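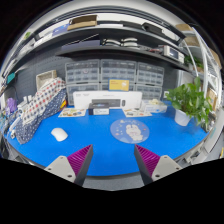
## 3. Material y procedimiento

El estudio se hizo en la oficina de Letetti, planta de atención telefónica. Puestos compartidos, turnos partidos, rotación alta. Se repartieron 551 cuestionarios sobre molestias de muñeca y antebrazo — los incompletos se descartaron antes de codificar nada (ver Anexo B, pendiente de maquetar).

**Figura 1.** Superficie de un puesto: mesa azul de borde curvo, ratón blanco, alfombrilla redonda con dibujo de conejo y, al fondo, caja de teclado.

### 3.1. Variables

Altura de mesa, distancia al borde, tipo de ratón, horas seguidas sin pausa. La alfombrilla se registró solo como presente / ausente. El diseño no se codificó, aunque Ağca (comunicación personal) insiste en que los objetos personales reducen la rotación voluntaria de puesto. No tenemos datos para sostenerlo. Queda para otro trabajo.

El borde de la mesa sí importa. Los bordes curvos cambian el punto de apoyo del antebrazo y en el piloto de Bayram eso descuadró las medidas, porque cada observador tomaba la distancia desde un sitio distinto. Se fijó entonces el punto más saliente como referencia única.

### 3.2. Sesiones

Cada participante trabajó dos bloques de 20 minutos con la aplicación Preris, tareas de selección y arrastre, 500 clics por bloque como máximo. Pausa libre entre bloques. Molestia autoinformada al final, escala de 0 a 9. Sin electromiografía: el equipo de Dremetti llegó en noviembre, ya cerrada la recogida.

Una limitación evidente — la escala es subjetiva y los del turno de tarde puntúan mas alto en todo, incluso en ítems de control (iluminación, ruido). Se corrigió por turno en el modelo, ver apartado 4.2. La corrección es conservadora y quizá se queda corta.

### 3.3. Análisis

Modelo mixto, participante como efecto aleatorio. Altura y distancia centradas. La interacción entre tipo de ratón y horas seguidas se incluyó despues de la revisión interna, a petición de Barış Ağca; los resultados sin ella están en el Anexo C. Valores perdidos: imputación múltiple, salvo en la variable de pausas, donde se eliminó el caso entero.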